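Cellule de chargement de plaques : la pince saisit le rack sur le plateau noir
Temps de lecture : 3 min

hamish_t
Bonjour à tous. Cellule deux bras chez Filside, on déplace des racks entre un plateau noir et un carré repéré aux quatre coins sur la plaque perforée. Depuis le changement des doigts, la prise glisse en fin de course. J'ai refait le zéro du poignet, rien de mieux. Le compteur est à 1 222 cycles depuis la dernière révision. Vous regardez quoi en premier ?

k.kerslake
Le plateau. S'il n'est pas bridé, il tourne un peu à chaque prise et la pince finit par attraper de travers. Chez nous deux butées ont suffi.

Murray Q
Pas d'accord. Un plateau en biais se rattrape avec un décalage dans le programme. Je parierais sur l'effort de serrage, les nouveaux doigts n'ont sûrement pas la même course que les anciens. Tu as repris la valeur d'origine ?

hamish_t
Oui, 26 dans la recette Plomar, jamais touchée.

Murray Q
Alors commence par là.

k.kerslake
Monter l'effort sur un rack mal présenté, c'est comme ça qu'on fend des racks. Il faut d'abord une position répétable.

d_ahuja
Les deux se vérifient en une heure, inutile de choisir. Par contre, Hamish, tu fais tes essais en simulation ou directement sur la machine ?

hamish_t
En simulation d'abord, la cellule est prise jusqu'à 16 h. Voilà deux vues du modèle, la première prise d'en haut, la seconde à hauteur de table.

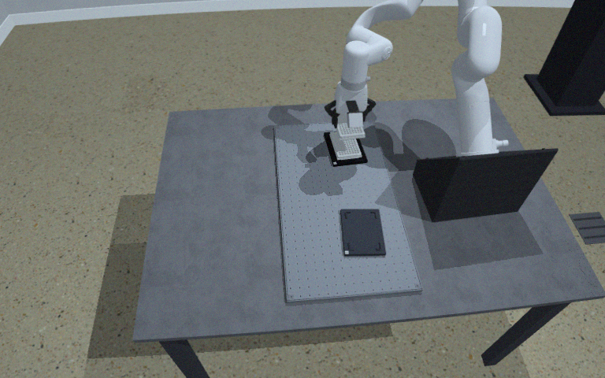
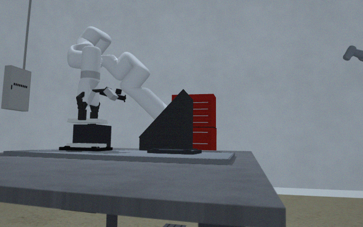 Ordre des contrôles (mis à jour avec vos réponses)

1. Brider le plateau et relever sa position par rapport aux trous de la plaque.
2. Recaler les doigts, pince ouverte puis fermée à vide.
3. Reprendre l'effort par petits pas, à vitesse réduite.
4. Relancer 3 séries sans toucher aux réglages entre deux.

Murray Q
Je mettrais le 3 avant le 1, mais bon. Pense à reporter le décalage dans le modèle, sinon tu vas comparer deux choses différentes.

d_ahuja
Et révision complète à presque 2 000 cycles, n'attends pas plus. Chez Wornham on graisse aussi le poignet à ce moment-là.

hamish_t
Noté. Je commence par les butées et je poste les relevés ici.

Dernière mise à jour : mai
Contact | Mentions légales | Haut de page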